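Flondano Community Help > Learning from demonstration > Evaluation

How do you report a result when the object is the easy part and the plate is the hard part?

Posted by marrow_lane, Thu 2 January

Hi all, hoping somebody here has fought with this before me. I'm writing up a small study on imitation learning with a two-handed setup, and the task is about as plain as it gets: pick up a cabbage, put it on a plate. We collected 600 demos by teleoperation, trained one policy on the whole lot and a second one on only 50 of them that we picked with a diversity score (basically, how far apart the starting layouts are from each other). The 50-demo policy does way better than I expected! Close enough to the big one that my advisor made me rerun it over the December break.

My trouble is with the layouts. Our score looks at where the plate is and where the cabbage is, as two separate points on the table, and doesn't care about the gap between them. So a layout like the one below gets a middling score, even though it's one of the tough ones for us, with the plate way over on the left and the right hand doing the grabbing.

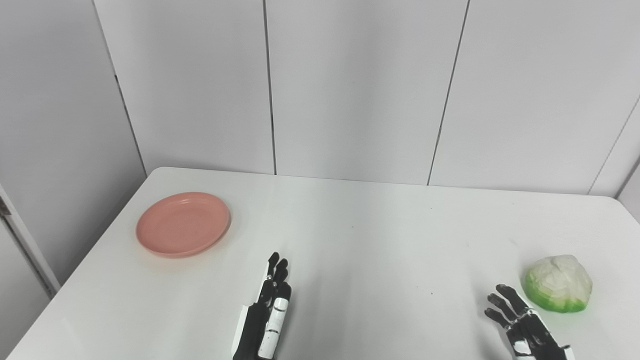 Wide layout: plate far left, cabbage far right.

When the two are close together, both policies are fine. When they're far apart the grasp still goes OK, and then the arm gets to the end of its comfortable range and the release lands short. I've been counting everything as one success number and I'm starting to think that hides the whole story. Do I split it into grasp and place? Do I redo the diversity score? I'd rather not retrain if I can help it (we share the GPU box with the Blöndal people and my slot is over).

Also, does the left hand matter? It doesn't carry anything in this task but it's in the action space, so the policy predicts it anyway.

tobbe_k

Split it. Always split it. Also use more seeds.

Oh, and freeze the left hand if it isn't doing anything, it's just extra stuff for the network to get wrong.

Yara Sabbagh

I'd be careful with freezing the left hand, marrow_lane! If you trained with it in the action space and then lock it at test time, the policy is seeing its own left hand in camera views it never trained on, and you can get weird drift in the right arm. We did exactly that on our Husano runs and lost a week to it. If you want that comparison, train it that way from the start and call it a separate condition.

On the real question, yes, split it, but I'd go to three stages: grasp, carry, place. Carry is where wide layouts hurt, in my experience. It helps to look at what the policy has to work with once the cabbage is up:
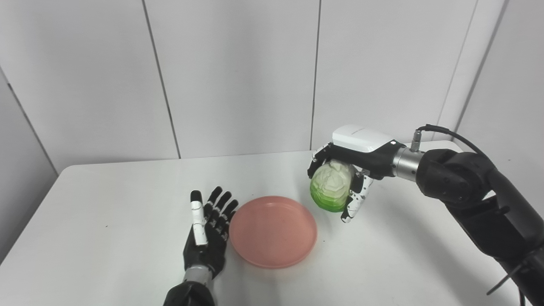 Yara Sabbagh
The fingers are closed around the cabbage and it's off the table, up and to the right of the plate, so grasp gets a tick. From there on the only things that matter are how far the hand still has to go and in what direction, and neither of your two separate points tells you that. I'd add the plate-to-cabbage offset as its own term (just the vector, nothing fancy).

You don't have to retrain to find out if it's worth it, either. Take your existing eval rollouts, sort them by that offset, and plot place success against it for both policies. If the two curves sit on top of each other until the far end and then the 50-demo one drops, your selection missed the wide layouts and you can say so in the paper with a straight face. If they both drop, it's a reach problem and no amount of picking demos will fix it. You may just need to limit the workspace and report the limits.

How many eval trials do you have per policy? With fewer than 20 or so in the wide bin I wouldn't claim anything.

Comment by marrow_lane

54 per policy, and I'm pretty sure the wide bin is thin. Makes sense about the left hand, I'll leave it alone. Doing the plot tonight, and if it looks like the first case I'll beg for another slot.

Comment by Yara Sabbagh

Thin is fine for deciding what to run next, just don't put a percentage on it! The binning script we use is in the Flistura tools folder. It expects positions in meters, so check your units first.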